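The Monday Table Reset

I have been meaning to write about my work table since November, when I spilled an entire mug of tea across it and discovered what had been living under the fabric pile (a butter knife, two bus tickets and one very flat raisin). It's the table where I do everything. I sew on it, I glue things on it, I eat lunch on it when I shouldn't, and for most of last year I cleaned it by moving stuff from the left end to the right end and then back again.

My friend Dilek Öztürkmen finally broke me of that. She runs a little upholstery shop called Canpolat, and her cutting table is so clear you could perform surgery on it. I asked her how she manages it with foam crumbs going everywhere and she looked at me like I'd asked how she manages to brush her teeth. "I sweep it," she said. "Every evening." That was the whole secret!

So now I sweep it too. Well, every Monday evening, plus whenever it gets embarrassing.

What I used to do wrong

Wet cloth first. Always the wet cloth first, because it felt like cleaning. But if you work with foam or sponge or paper at all you know what happens: the crumbs roll up into damp little worms, the paper bits stick down like decals, and you end up picking at them with a fingernail. I went through so many cloths that way, and I'd still find bits in the seams of the next cushion.

The other thing was the hand sweep, where you cup one hand at the edge of the table and push everything into it with the other. I have dropped so much on the floor doing that. My cat Jinine thinks this is a feature.

What I do now

First, everything that has a home goes home. Scissors, rulers, the good pins, the bad pins. I give this part 20 minutes and put the radio on, and if something still doesn't have a home after that it goes in a basket to be argued about later. The basket is pretty full, I won't lie.

Then the bin comes up onto the table. This was Dilek's tip and I resisted it for weeks, I suppose from some leftover feeling that bins belong on the floor. But a small open one with a bag folded down over the rim, right there at one end, is so much better! You aren't carrying a loaded dustpan across the room and shedding bits all the way. Get a bag that's bigger than you think you need, too. Mine kept slipping down inside until I moved up a size, and then I had to reach in and fish it out, which is nobody's favorite Monday activity.

Then the brush. I like short, stiff bristles for this. I had a lovely soft one for a while and it just sort of stroked the crumbs. A long handle is nice as well, you keep your knuckles out of the mess and you can reach the far side without lying across the table. The dustpan goes flat on the surface with the wide end facing the brush, and you bring the pieces over in short strokes. The big chunks of sponge go first, then the scrunched-up paper, and the dust can wait for a second pass. 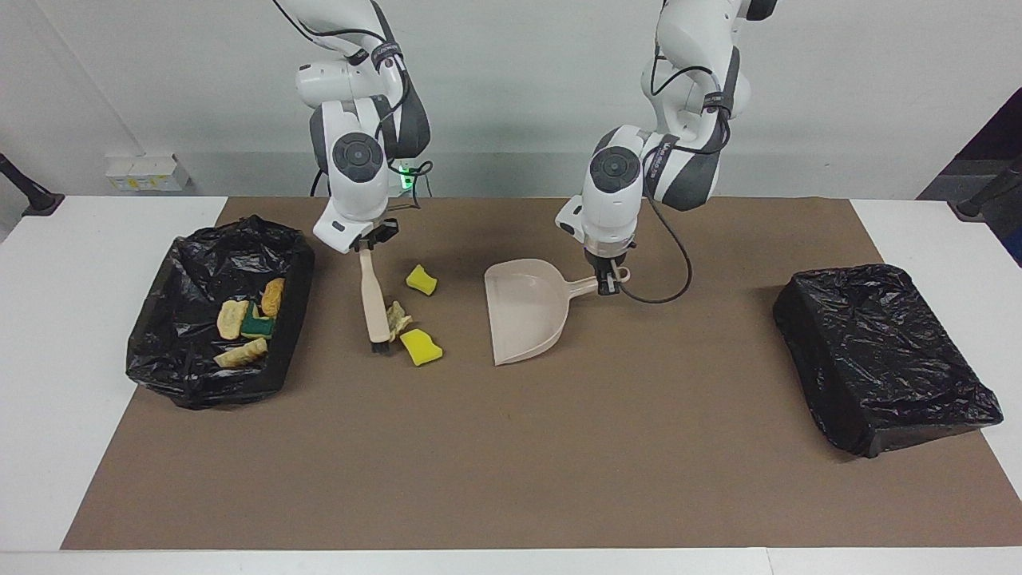
The damp cloth, finally

Now you're allowed the wet cloth. With the bits gone it's one wipe and done, and I use warm water with a tiny squirt of dish soap. Ataberk Kaplan, who lives downstairs and has opinions, swears by vinegar, but my table has an oiled finish and I'm not risking it. I let it dry while I make dinner.

Old sponges

A few of you asked what I do with kitchen sponges once they're past it. They get cut up! A worn-out one has a whole second life as glue dabbers and paint stampers, and the scouring kind is great for scuffing up wood before you glue it. After that they really are finished and they go in the bin with everything else. I keep 3 in a jar at most, after the jar got out of hand last spring and started to smell like a pond.

Next up is the drawer under the table, which I haven't opened all the way in ages because something in there is jammed against the top. I think it's the ladle. If I get it open by the weekend I'll post about it.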